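Voltage drops on my Valtus supply under load

Hye-jin Son
I run a Valtus bench supply into a 500 watt car amp. It sits at 13.8 volts idle and sags when the bass hits. Bad supply or thin cable? 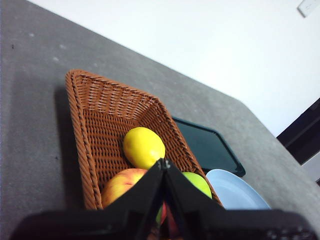 The cable is seven feet long, if that matters.

Rimantas Stankevičius
Measure at the supply terminals, then at the amp. If only the amp end sags, it's the cable.
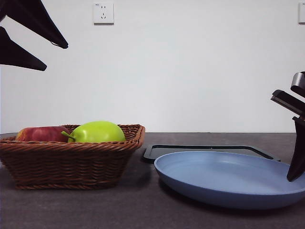

Check the fuse holder too, as mine got warm in February. Keep the supply clear on all sides. A worktop with a white wall socket behind it, like the one by the fruit basket, is fine if the vents aren't up against the wall.

Uriel Cuautle
Get a bigger one.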